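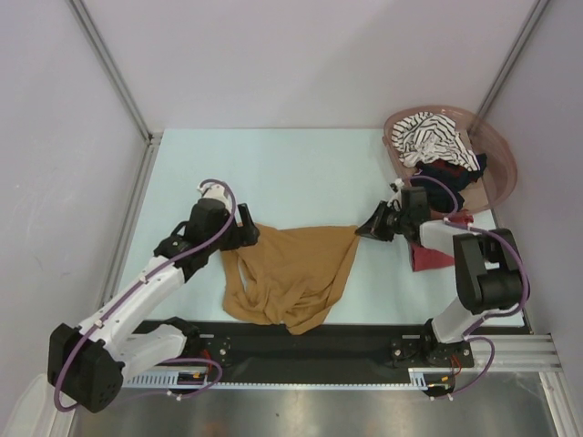 The new version of the Market Clothes mod for Stonach is ready for download since Friday, and I want to explain what is changed before you put it in your game. The biggest part is the colours. In the old version there were only grey and white tunics, and many of you wrote to me that the villagers looked like they all work in the same bakery. Now there are 6 colours more, and the one I like best is a mustard brown, very near to the brown of the cloth stretched between the two grippers at the top. It looks good on the shepherds and also on the curtains in the inn, if you use the optional file. The red one is still a little too strong at night, I know it, and I will correct it next time.

The second change is about the weight of the textures. The old files were too big, and when more than 700 villagers were in the town the game became slow on older computers. Bheki Mabuza helped me to make them smaller and I can hardly see a difference, only if I put the camera very close to the sleeves. Please tell me if you see black squares on the collars. I had this problem one time in the test and then it went away, so I am not sure that it is really solved.

If you already have the old version, please take out the complete folder first. Do not copy the new files over the old ones. After this, start the game one time without the mod, save, close, and only then put in the new folder. Your villagers will wear the standard clothes for this one save, but they will get the right ones back when you load again.

It does not work together with the Andorton Winter Pack, as both mods change the same list of clothes. Modupe Yusuf is writing a small patch for this and she hopes to finish it in February. With the Tijani hair mods there is no conflict. With Aretti you must load my mod second, or the hats will sit inside the heads.

For translations, we have now Portuguese, thanks to Arnaldo Peixoto, who also found three spelling mistakes in my English text. If somebody would like to make German or Polish, the text file is short and I can send it by e-mail.

The last version was downloaded up to 3,000 times, which I did not expect for a mod about tunics. Many people ask me if I will make shoes too. I have begun with boots, but the feet in this game are strange, and when the villagers go up the stairs the heel goes through the leather. I will show some first boots in the next newsletter if they are good enough.

The download is at the usual place, and the old version will stay there for one more month.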